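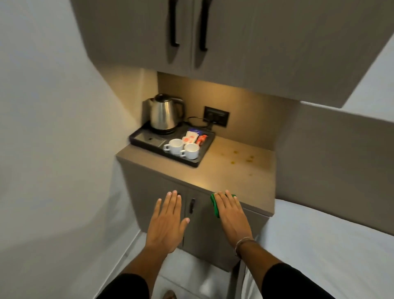 **Nusrat Farooqui**
Housekeeping Standards, Skiltmont Serviced Apartments
April 2019

## Laminate fronts and worktops: routine care

Laminate tolerates water on its face and fails at its edges. Most swollen doors I inspect have taken in moisture along the top or bottom edge, where the banding meets the board.

**Cloths.** Use microfiber, wrung until it no longer drips. Keep one color for kitchen surfaces and another for bathrooms. Wash without fabric softener, which coats the fibers and leaves streaks.

**Door fronts.** Work from the top edge down. The strip under the worktop lip collects grease and is the part most often missed. Brace the door with your free hand so the hinges carry no side load. Dry around handles at once.

**Tea and coffee spots.** Lay a damp cloth over the spot for 4 minutes, then wipe. If a mark remains, apply a paste of baking soda and water with a fingertip, rinse, and dry. Scouring pads dull the finish permanently.

**Kettles.** Unplug before wiping. Descale with equal parts white vinegar and water, let stand one hour, then boil and discard two fills of plain water. In hard-water areas, repeat every 14 days.

**Hinges.** Tighten loose screws by hand. A power driver strips particleboard. For a stripped hole, glue in a wooden matchstick, trim it flush, and refit the screw the next day.

Replacement edge banding is kept in the Durrani store, shelf 211.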